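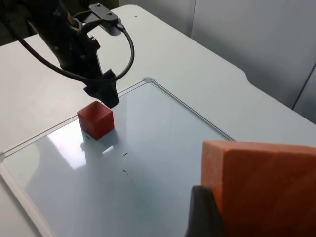
식탁 하나 치우는 데 16분, 로봇 가사도우미는 아직 멀었다

가전 전시장에 가면 로봇은 이미 우리 집 살림을 다 맡은 것처럼 보인다. 빨래를 개고, 컵을 나르고, 손님에게 고개까지 숙인다. 영상 아래에는 어김없이 '곧 출시'라는 말이 붙는다. 그 '곧'을 몇 년째 듣고 있는 사람으로서, 나는 영상 말고 작업대 옆에 서서 보고 싶었다. 지난 12월 플라신(Plasine)의 실험실을 찾아간 것도 그래서다.

플라신은 가정과 소규모 매장에서 쓸 양팔 로봇을 개발하는 회사다. 집 안이나 가게 뒷방에서 사람이 하루에도 수십 번씩 하는 일, 그러니까 물건을 집어서 제자리에 놓는 일을 로봇에게 시키겠다는 것이 사업 계획의 뼈대다. 회사는 이 제품군을 지타리(Jitari)라고 부른다. 소개 자료에는 '식탁 정리부터 진열대 보충까지'라고 적혀 있었다.

내가 본 것은 식탁 정리도 진열대 보충도 아니었다. 하얀 작업대에서 빨간 큐브와 주황색 스펀지 블록을 다루는 연습이었다. 한쪽 집게가 스펀지를 붙드는 동안 다른 쪽 집게는 큐브 모서리 바로 위까지 내려왔다. 그러고는 멈췄다. 나는 고장인 줄 알았는데 옆에 있던 엔지니어는 정상이라고 했다. 다음 동작을 계산하는 중이라는 것이다. 다섯 살짜리 조카라면 벌써 큐브를 입에 넣었을 시간이었다.

개발을 이끄는 기쿠치 다이치(Daichi Kikuchi)는 변명하지 않았다. "블록은 쉬운 편입니다. 모양이 변하지 않고, 색이 뚜렷하고, 떨어뜨려도 안 깨지니까요. 스펀지만 돼도 얘기가 달라집니다. 얼마나 세게 쥐어야 하는지를 매번 다시 따져야 합니다." 그럼 젖은 행주는 어떠냐고 물었다. 그는 잠시 웃더니 행주 얘기는 내년에 하자고 했다.

그날 내가 부탁한 과제는 단순했다. 물건들을 치우고 작업대를 처음 상태로 돌려놓을 것. 끝나는 데 16분이 걸렸다. 같은 일을 내가 해 보니 15초였다. 물론 내가 이긴 것을 자랑할 생각은 없다. 로봇은 지치지 않고, 밤에도 일할 수 있고, 시급을 올려 달라고 하지도 않는다. 하지만 그 16분 동안 사람이 두 번 끼어들었다. 한 번은 블록이 집게에서 미끄러졌을 때, 한 번은 로봇이 이미 치운 물건을 다시 찾기 시작했을 때였다. 지켜볼 사람이 필요한 기계라면 그 사람의 시급부터 계산에 넣어야 한다.

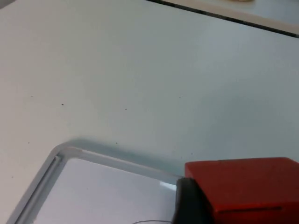
빨간 블록 옆면에 닿은 검은 집게 손가락. 옆에는 모서리가 둥근 얕은 트레이가 놓여 있다.

작업대에 흩어진 작은 점들도 눈에 걸렸다. 부스러기처럼 보였다. 사람이 식탁을 치운다고 하면 보통 저것부터 훔쳐 낸다. 지타리의 과제 목록에 '닦기'는 없다. 물건을 옮기는 것과 자리를 깨끗하게 하는 것은 다른 일이고, 우리가 가사라고 부르는 노동은 대개 뒤쪽에 몰려 있다. 홍보 영상이 컵 나르는 장면에서 끝나는 데는 이유가 있다고 본다.

가게 쪽 사정은 조금 낫다. 생활용품점 이마이(Imai)는 창고에서 상자를 분류하는 데 지타리 2대를 시험하고 있다. 점장은 상자 크기가 일정한 날에는 쓸 만하다고 했다. 문제는 그렇지 않은 날이다. 행사 상품이 들어오면 포장이 제각각이고, 비닐이 번들거리고, 누가 급하게 쌓아 놓은 더미가 통로로 기울어 있다. 그런 날 로봇은 한쪽에 세워 둔다. 일이 가장 많은 날 쉬는 직원을 계속 둘 가게가 얼마나 될지 모르겠다.

경쟁사 클렐베르크(Clelberg)는 접근이 다르다. 만능 팔을 포기하고 그릇 헹구기 한 가지만 하는 기계를 내놓겠다고 한다. 덜 멋있지만 나는 이쪽에 더 믿음이 간다. 세탁기도 사람 손을 흉내 내서 성공한 물건은 아니다. 다만 이 회사도 시연 날짜를 이미 한 번 미뤘고, 가격은 물어도 답을 주지 않았다.

낙관론자들은 학습 데이터가 쌓이면 속도는 저절로 붙는다고 말한다. 그럴지도 모른다. 기쿠치가 보여 준 반년 전 영상에서는 같은 로봇이 큐브를 집지도 못하고 허공을 쥐고 있었으니, 나아지고 있다는 말은 사실이다. 그래도 흰 작업대와 우리 집 싱크대 사이의 거리는 그대로다. 우리 집 식탁에는 고지서와 충전 케이블과 반쯤 먹은 귤이 한데 엉켜 있고, 조명은 어둡고, 고양이가 올라온다.

실험실을 나오면서 언제쯤 가정에서 살 수 있느냐고 물었다. 기쿠치는 연도를 말하지 않았다. 대신 다음 분기에는 손잡이 달린 컵을 시작한다고 했다. 그날 저녁 나는 집에 와서 설거지를 했다.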